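Hireck Technical Services
Maintenance notes from the Dutildale workshop: how our two-arm computer disassembly cell is set up and looked after. Thread.

The cell handles desktop computers that arrive for refurbishment. It has 2 arms mounted over one slatted aluminium workbench. The operator loads the tower, starts the programme and stays within reach of the stop button.

Setting-up begins at 7.30, before the first tower is loaded. Power to the arms remains off while the bench is wiped down. Dust and loose screws collect between the slats and must be cleared with the narrow vacuum nozzle. Compressed air is not permitted at this bench.

Next, the fixture tray. It is 3D-printed in our own workshop and holds small parts in fixed positions. Press each block with a thumb. Any movement at all means the tray is taken out of use and the spare fitted. The current pattern is revision 10. Earlier revisions had a shallower slot for circuit boards and should be returned to stores.

The position of the tray is checked against the reference post. Bring the gripper to the post at slow speed, using the hand controller, and compare the reading with the one on the cell card. If the two differ, the tray is to be reseated before anything else is adjusted. Most faults reported as "arm out of position" at Dutildale have been a tray not pushed fully home.

Towers are laid on their side with the side panel already removed by hand. The cell does not remove panels. A trial of panel removal was carried out in June and will be reported separately.

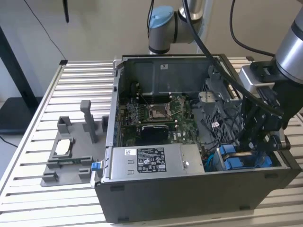
How often should the gripper fingers be replaced?
Every 25 shifts, or sooner if the gripping faces have become shiny or the fingers no longer close evenly. Both fingers are changed together, and the position check at the post is repeated afterwards.

Changing the fingers. Move the arm to the service position, switch off and hang the tag on the isolator. Undo the finger screws with the short hex key kept on the cell card. Clean the seats with a dry cloth. Fit the new pair, tighten each screw a little at a time, and finish with the torque driver at the setting marked on its case. Old fingers go in the red tub – they are measured by the workshop before disposal.

Cables. The gripper cable must hang in an easy curve with the arm at full reach in both directions. It must never be pulled straight or rest on a sharp sheet-metal edge. Run the arm slowly through the whole test path and watch the cable, not the gripper. Flattened or cracked sleeving is to be reported the same day.

One fault from this quarter is worth recording. The cell stopped with code 261 on three mornings in one fortnight, always during the first slow move. The wrist joint was suspected and a replacement was ordered from Stunico. Before it was fitted, the plug at the base of the arm was found to be one click short of fully seated. It was reseated and secured with a clip, and the code has not returned. The spare joint is now on the shelf, labelled.

The base plug has therefore been added to the morning check, after the tray and before the test path. Cell cards printed before this change should be thrown away. New cards are available from the stores counter.

Teams running the sister cell at the Thomas site should note that the procedure is the same apart from the service position, which is lower there owing to the ceiling. Please use the card issued for your own site.

At the end of the shift: gripper open, arms parked, tray empty, bench vacuumed, power off at the isolator. The log sheet is signed even when there is nothing to report.

Questions about the checks may be left as replies to this thread. The next notes will deal with the test path and how to reload it after a controller change.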